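Prornell open afternoon, 2 April 2026

I'd been meaning to get over to Prornell for ages, and the student robotics club finally gave me an excuse! Thirty of us squeezed into two rooms above the bike shop, with tea in one and robots in the other. Guess which was louder.

First up was Erko, a little line follower that took nine corners without a wobble and then drove straight into my shoe. Ngân Chu, one of the two students who built it, was very gracious and let me have a go at the tuning (I made it worse).

Then came Cù, the arm, and I must have stayed at that table for almost an hour. Socorro Ticona showed me how the club is teaching it to put blocks away by steering it through the job again and again – she makes it look easy, and it is not. My own go ended with a block on the floor and a round of applause, which was kind of them.

Cù's task sounds simple enough: pick up the right block and set it down where it belongs. Socorro had me watch from the arm's own point of view, and I found that much harder than looking from the side. With the red cube sitting cornerwise ahead of the orange fingers and the black square away to the right, I kept wanting to turn the wrist the wrong way. I'm going back for the Fleken round later in April.
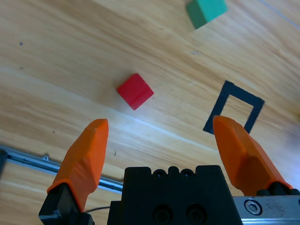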